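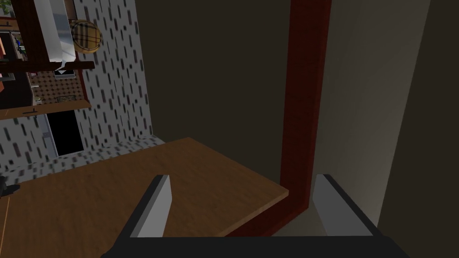
Where we are with Driddale

Progress report, second one this year, covers up to end of August. Sorry it's in pieces, written between two match nights.

Short version: servers are up, the league ran, the money is mostly where we said it would be, the anti-cheat piece is behind. Map pool is done. We need a decision from you on the voice server before we can book anything for the fall cup.

Servers

Both boxes at Trusen have been live the whole period. The east coast one had the usual trouble, high ping for anyone west of the Rockies after 8 pm, and Isamu spent most of a week with their support people before they moved us to a different rack. Much better now. Players on the west coast are down to a ping they've stopped complaining about, which for this crowd is as good as a thank you note.

We had one bad outage. Saturday, middle of the semifinals, second map, everybody dropped at once. Disk full. The demo recordings had been piling up and the cleanup job was pointed at a folder that no longer existed. Fixed same night, semifinal replayed from the start of the map with both captains agreeing. The losing team was fine about it, the winning team less so, go figure.

Cleanup job now mails Isamu and Osamu if it finds nothing to delete. Crude but it works.

Still to do: move the stats database off the game box. It shares a disk with everything else and I don't like it.

The league

65 players signed up, up from 35 in the spring. We had planned on fewer and had to redo the groups on the fly. Ended up with an upper and a lower bracket instead of the three even groups in the application. If you compare this with the original plan it won't match, and that's the reason.

111 matches played and reported. A handful went down as forfeits, mostly in the first couple weeks when teams were still figuring out that the match time on the site is in their own time zone and not ours. We put a big clock on the match page. Forfeits pretty much stopped.

Stuff that went well:

The Alvarado rules (short rounds, no overtime, draw is a draw). People grumbled for one evening and then asked if we could keep them. We are keeping them.

Mixed skill pickup nights before the league matches. New players get put with old ones, old ones are told to behave. Half of the lower bracket came in through pickup nights.

Casting. Akihiko did the upper bracket every week and found his own co-caster for the final. Recordings are all up on the league page.

Stuff that didn't:

Signup form. Still asks for a clan tag twice. Still lets you register with no contact info, so we had captains we could not reach at all.

Disputes. Too slow. Some sat for more than a week, because they all went through me and I was at work. From next season two admins per bracket, any one of them can rule, appeals come to me. Should of done this from the start.

The admin channel got noisy and things were missed. Now there is one thread per match and it gets locked when the score is in.
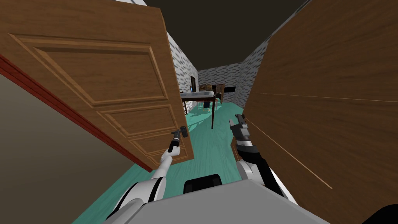
Map pool and mapping fund
by Panagiotis Gavalas

Angharad asked me to write this part so blame me for it.

The grant paid for two new maps and a cleanup pass on the old pool. Both new ones are in rotation. Hovent was finished first and got the most testing, it's the tight indoor one, lots of corners, attackers were winning nearly every round in the first version. I moved the defender spawn closer and closed off the upper window and it evened out. The second is still called by its working title on the server list, will rename when the players stop fighting about the name.

Old pool cleanup: clipping fixed on all the stairs people kept getting stuck on. Lighting redone in the tunnels. File sizes cut way down so first time joiners aren't sitting at a download bar while their team waits. One map dropped completely, the author couldn't be reached and we didn't want to edit his work without asking.

Testing was every week with whoever showed up. Notes are in the shared folder, they are messy, the later ones are better. What I learned is that ten people telling you a door is in the wrong place is worth more than any amount of staring at the editor. Also that they will all want it moved to a different spot.

Not done: the loading screens. Placeholder ones are in. Not a money problem, just time. I'd rather get the small two-on-two map playable first, people ask for it every week.

One request. The mapping fund has a little left over and I would like to use it to pay Osamu for the sound work he did on Hovent for free. He did not ask. Footsteps on metal sound like metal now and you can tell which floor someone is on. If the grant rules allow it please say so and we'll send the paperwork.

Back to Angharad from here.

Anti-cheat

Behind. Plan was to have the demo review tool in players' hands by the end of the league. What we have is a script that runs on Osamu's machine, pulls the demo, and flags moments worth looking at. It finds things. It also flags a lot of people for just being good, so we're not using it to rule on anything yet. Each case still got watched start to finish by a human.

One ban this season, one warning. Ban was appealed, appeal was heard by admins who had not been on the first ruling, ban stood.

What's holding it up is that Osamu is one person. Kudo has offered to do the web side. If the two of them can get a weekend together it should be usable before the cup. I wouldn't promise it in writing but I guess I just did.

Money

Hosting came in under. Trusen gave us the community rate after the rack business, didn't ask for it, took it. Prize money paid out in full to the upper bracket winners, the lower bracket voted to take theirs as server credit. Mapping fund see above. Casting budget barely touched, Akihiko already had the equipment. Would like to carry that part over to the cup instead of giving it back, please confirm.

Receipts are in the same folder as last time. One is missing, the domain renewal, I paid it on my own card and need to dig up the email. Will send seperately.

Decision needed

Voice. The free server we're on is going away and the host gave us till the cup signups open. Options are pay for our own or push everyone onto the chat platform most of them use already. Players are split. Older ones want the old voice program, they have had the same keybinds for fifteen years and will not move. Newer ones don't even know what it is. My preference is pay for our own for one more season, and run both, and see who turns up where. It's cheap. But it was not in the application so I need a yes from you.

Next

Signup form fixed before anything else. Then cup rules posted, then signups open. Isamu does the database move in the gap between, when there's nothing running that people care about. Pickup nights continue through the break, same time, 8 pm.

Next report after the cup. If you need anything before then the league inbox is fine, I read it in the mornings.

Angharad Samuel
for the Driddale league admins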